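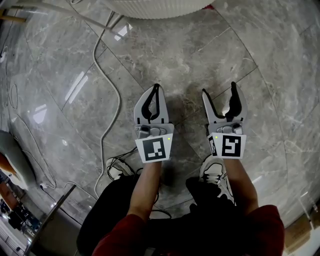

Polished marble floor, grey with white veins — who else is stuck with one?

This site uses cookies. Carry on and we'll assume you like them.
Reading time: 3 minutes

ylva_b
Inherited one with the Covcombe office. Big square tiles, dark seams, and a shine that shows the ceiling lights. What do you mop it with?

aiman.s
Warm water and a pH-neutral cleaner. Vinegar will etch it, whatever your aunt says.

Frota52
My aunt says vinegar. Her floor is fine.

aiman.s
Her floor is lino.
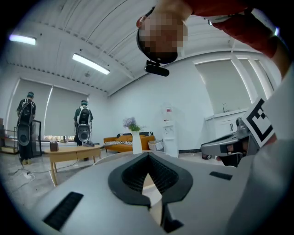
everaldo
Glare is your real trouble, and no mop will cure it. You can pay 80 quid for a honed sample and then faint at the full quote. Or look up first: with fluorescent lights on a white ribbed metal ceiling you'll get bright streaks on anything glossy. Pale roller blinds over tall windows help, though daylight still sneaks in at the seams.

ylva_b
So I live with it.

everaldo
Or buy a rug.

Frota52
A rug on marble. I despair.

Comments (3)

jucelia_f: Matt finish every time. I'll die on this hill, having slipped on the other one.
mopandglory: Dry it with a flannel cloth. Dull work, good floor.
Frota52: Still vinegar.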